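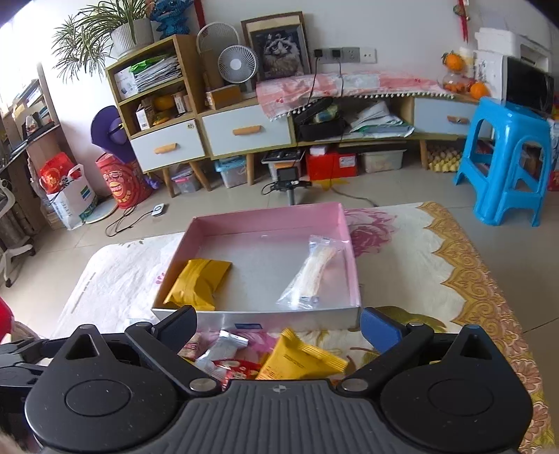

Short films should be paid for before they are shot, Teun Timmermans told the opening session of the Nistdale Screen Fund, and the fund's new production program has been written with that principle in its first clause. Under the program, eight short films will be financed in full each year, with money released to the production company at the start of preparation, on the first day of photography, and on delivery of a finished cut.

The Nistdale Screen Fund announced the program in August at its offices in Pivanville. It replaces the fund's former completion grants, which were open only to filmmakers who could show a rough cut and which paid out after a film had been accepted by a festival. The last completion grants will be honored on their original terms.

Applications are open to directors living in Pivanville, Gilley, or the surrounding county who have not yet directed a released feature. Each application must name a producer. Directors who do not have one may ask to be introduced to a producer through Kimaro Pictures, which has agreed to act as a partner company for the first two years of the program. Kimaro Pictures will not hold any rights in the films it is introduced to in this way unless a separate agreement is signed with the director.

The fund received 448 applications during the final three years of the completion grants. Of these, 79 led to an award. In its review of those years, the fund found that most successful applicants had paid for their shoots with personal savings or with loans from family, and that applicants from Gilley were less likely to reach the rough-cut stage at all. The review recommended that support be moved to the beginning of the production process.

Jolien Bosman, speaking for the fund, said the change would also affect how crews are treated.

"A film that is paid for at the end is usually a film on which people have worked without wages and hoped for the best," Bosman said. "We are asking every production to submit a pay schedule with its budget. If the schedule does not meet our minimum rates, the application goes back to the producer."

The minimum rates cover camera, sound, costume, makeup, and production office staff, as well as performers. Runners and trainees must be paid for every day on which they are called. Productions may defer the fees of the director and the writer, but only with written consent, and deferred fees must be listed in the budget.
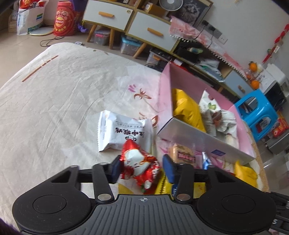
On the table in Pivanville.

Films supported under the program must run between five and twenty-five minutes, including credits. Fiction, documentary, and animation are eligible. Music videos, commercial work, and pilots for series that have already been sold are not. Work may be in any language, provided that English subtitles are supplied at delivery. A separate allowance is available for subtitling and audio description, and this does not count against the production budget.

Selection will take place in two rounds. In the first, readers appointed by the fund will consider a script or treatment, a two-page statement from the director, and an outline budget. Names will be removed from the scripts and treatments before they are sent to the readers. Applicants who pass to the second round will be invited to an interview with their producer and will be asked for a full budget and a shooting schedule. Travel costs for the interview will be repaid to applicants who live outside Pivanville.

Completed films will be shown to the public at the Gilley Playhouse in a yearly program. The fund will hold non-exclusive screening rights within the county for eighteen months. All other rights, including festival, broadcast, and online rights, remain with the production company. Filmmakers will be free to enter festivals before the Gilley screening.

Timmermans, who will oversee the interviews, said the fund did not expect every film to travel widely.

"Some of these directors will make a second short with us, and some will move on to a feature," Timmermans said. "Some will find that they would prefer to edit or to produce. We regard each of those as a proper result of the program, and our reporting will record them as such."

The fund has also opened its script library to applicants. The library holds 3,817 items, among them shooting scripts, production notes, and budgets donated by companies that have worked in the region. Most of the material may be read on site only. Reading places can be reserved through the fund's office between 10 a.m. and 4 p.m.

Two information sessions will be held for applicants, one in Pivanville and one in Gilley. Both will cover the application form, the minimum rates, and the insurance that productions must have in place before the first day of photography. Attendance is free and is not a condition of applying. A recording of the Pivanville session, with captions, will be placed on the fund's website.

Application forms and the full program rules are available from the Nistdale Screen Fund. Questions about eligibility should be sent to the fund in writing. The office will not be able to comment on draft scripts before the first round has closed.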